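Reading time: 4 min

The Patience Behind a Robot's Hands

Clornstead, 24 Sep 2021

The work starts with a shopping bag. One of the people on shift at Guerreiro's data room picks up a pair of hand-held grippers, one for each hand, and spends the morning putting things into bags and taking them out again. Each attempt is recorded from start to finish. When one is over, the operator sets everything back in a new arrangement and begins the next.

Guerreiro is a small company on the upper floor of a former textile office in Clornstead. It wants to sell software that lets a two-armed robot handle ordinary goods: groceries, laundry, boxes of mixed parts. The software is called Index. It is not programmed with instructions for each item. It learns from recorded examples of people doing the same jobs, and it needs a lot of them.

The company began in March with a different plan. Operators sat at a desk and steered a real pair of robot arms from a distance, and the arms' movements became the training examples. The method worked, but it was slow. A good operator could finish 39 usable recordings in a shift. The arms stopped when they were pushed too hard, and restarting them took time. People also moved in a stiff, careful way that the software then copied.

Hand-held grippers solved part of that. The operator's own arms do the moving, and the grippers do the touching. A person holding one can feel a bag drag or a carton catch on a rim, and corrects for it without thinking. The same shift now yields up to 200 recordings, and the arms can be saved for testing.

There are rules. Fingers stay off the objects once a recording has started. Both grippers must be in view of the camera at the start. An operator who drops something is supposed to pick it up and carry on, as long as it can be reached with the grippers. Those recordings are kept and tagged. The team says they are among the most useful it has, as a robot that has only been shown clean attempts has no idea what to do after a bad one.

Search articles, topics, authors

Soft things are the hardest part of the job. A box is the same shape every time it is set down. A cloth bag is a different shape each time, and it changes again as soon as something touches it. Handles fall across the opening. The fabric sticks to the item going in, or folds under it. Two hands are nearly always needed, one to manage the cloth and one to manage the goods, and the software has to learn how the two work together.
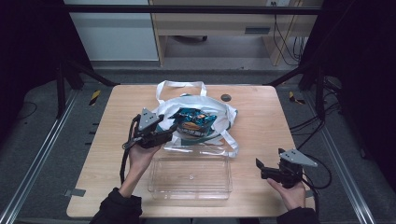

Snack packets bring a problem of their own. They are light and slippery, and they bend when squeezed. Grip one by the middle and it bulges; grip it by the seal and it swings. Operators are asked to use both kinds of grip, and to switch between them during the day, so that Index does not settle on one habit.

Variety is what the team argues over most. It would be easy to record the same bag in the same place all week, and the results would look good on a chart. An early version of Index did well on that sort of test. Then the table was turned a little, and its success rate fell below half. Operators now work from a printed list that tells them where to place each item and which way it should face. The list is called Jonine, after the office printer it first came out of, and a new one is drawn up every morning.

The job is repetitive, and the company does not pretend otherwise. Operators change tasks every 80 minutes and work no more than 2 tasks before a long break. Wrists get sore, and the cables pull if they are not laid out properly. Several operators came from warehouse packing and say this is easier on the back but harder on the attention.

Checking takes almost as long as recording. A reviewer watches each attempt at high speed and marks where the first grip happens, where the item is let go, and whether a hand strayed in to help. Attempts with missing tracking are thrown out — a gripper turned too far from the camera is the usual cause.

Guerreiro plans to move on to zippered bags and drawstrings next. Test recordings of the drawstrings have been made, and most were rejected. The cord kept slipping out of the gripper fingers, and the team is trying a softer rubber on the tips before it goes back to them.

We use cookies to improve your experience on this site. Accept all / Manage settings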